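Semex open day – anybody else go?

plunkgirl
Went Sunday, got in line at 11, whole place was packed. Two demo rooms, suturing on a practice pad and a cloth handling one. Melahat Ersoy ran the talk and took questions the whole time. Posting a few then I gotta run 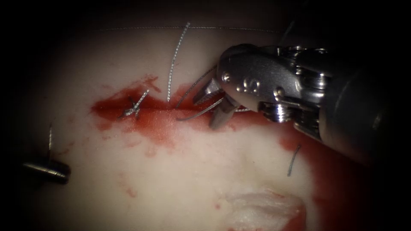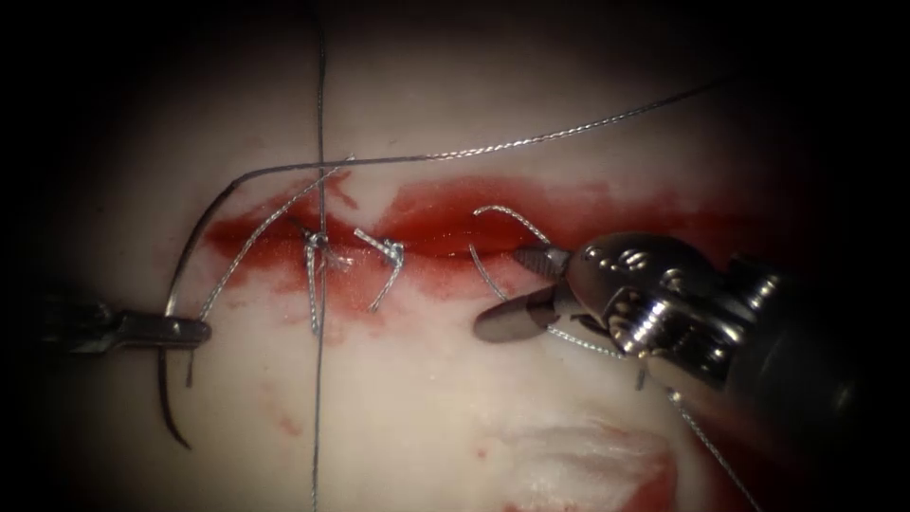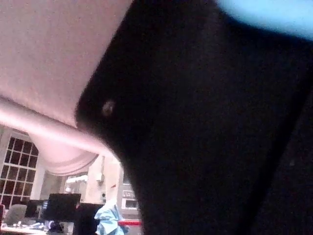
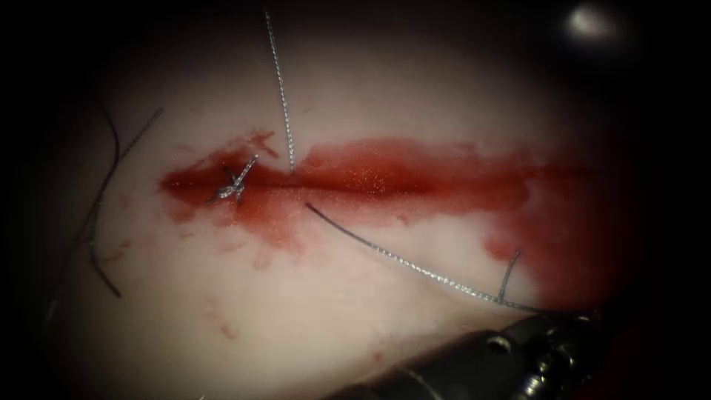 third one is the cloth, rest are the suturing

Baysal_fan
Did she say how much of it is automatic? I asked at the Mosell open house in June and got a brochure. That's my whole problem with these days, you never find out if there's a guy at a console.

plunkgirl
She said some runs are hands off and some aren't, and they put up a sign for wich is which. I missed the sign half the time tho

dkr743
I was in the 4 pm group. No sign by then. Thought the suturing was slow – like painfully slow. My aunt's a surgical nurse and she'd have been done and at lunch.

Baysal_fan
Slow is fine if the knots hold. Would rather watch slow than a sped up video.

dkr743
Sure but then don't call it a live demo and talk over it for an hour. Cloth room was better, you could stand close and the kids liked it.

plunkgirl
disagree, the cloth talk was all Plunico software stuff and I zoned out. Suturing was the reason to go. Bring a jacket if you do, its freezing in there

tapedeck8
Is there another one? Website just says fall

plunkgirl
They had a sheet by the door for emails. No date on it. Parking is behind the bakery, not the front lot, they tow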